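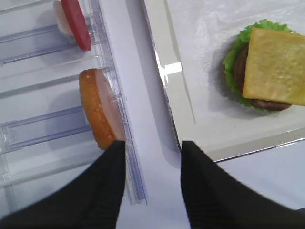
Larkcombe College, Department of Food Service and Catering

Handout 6: Burger assembly
Instructor: Paloma Haverford

Set up the rack before you start. Round pieces and bun halves stand on edge, one to a slot, so each can be lifted out without touching its neighbor. Line the tray with a flat white sheet and put it next to the rack.

Build in the center of the tray. Lettuce goes under the patty with the frilly edge showing.

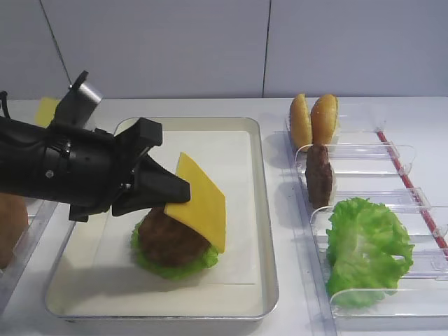
Lay the cheese square on the patty, corners hanging over the side. If it lands off center, leave it. Pulling it back tears the slice.

Practical: 40 minutes, in pairs. Griddle at 275. Bring your Whitlock workbook for sign-off by Murali Krishnan.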